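Juvau Open game file, README

This folder holds the games and the pairing lists of the Juvau Open, a Swiss tournament of nine rounds. I typed the games from the score sheets of the players, and Menaka Liyanage checked them on a real board. Last update: Wed 13 June.

What is in the folder

games.pgn has all games that we could read until the end. The order is by round, then by board number.
pairings.csv has one line for each pairing, with colors, result and rating of both players before the first round.
notes.txt is a list of the places where the score sheets of White and Black do not agree.

There were 60 players at the start. The time control was 90 minutes for the game with 30 seconds added for each move, from move one. Please do not compare the clock times with the blitz event in March, which had another control and is kept in a separate folder.

How results are written

A win is 1, a draw is 0.5, a loss is 0. A bye that the player asked for gives half a point and has the code H. The bye for the player left without an opponent gives a full point and has the code U. A forfeit has the code F and there are no moves for it in games.pgn, so the number of games is smaller than the number of pairings.
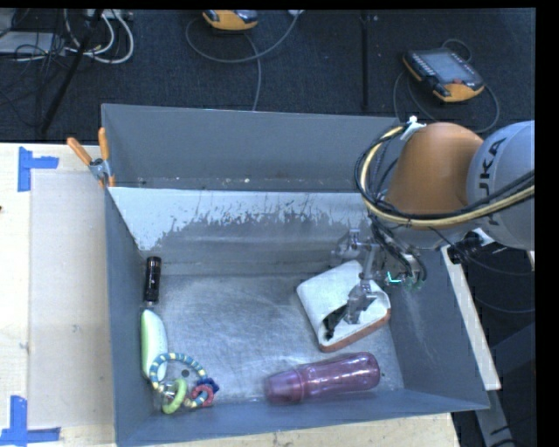 For names I use the family name first and then the given name, with a comma. If a player has only one name, the second field stays empty. Some programs do not like this and show a question mark, but the file is correct.

Known problems

In round 2 the sheets from board 16 are hard to read after the queens are exchanged. I stopped the game at the last move I was sure of, and the result is taken from the signed slip.
Closley opens the file without trouble. Neltik loses the comments in brackets when you save, so please keep a copy before.
The opening codes were added by a program. For games that change from one opening to another they can be wrong.

Use

You can use the files for study, for a club page or for your own database. If you find a mistake, please write the round and board number and the move where it starts. Corrections go first into notes.txt and into games.pgn with the next update.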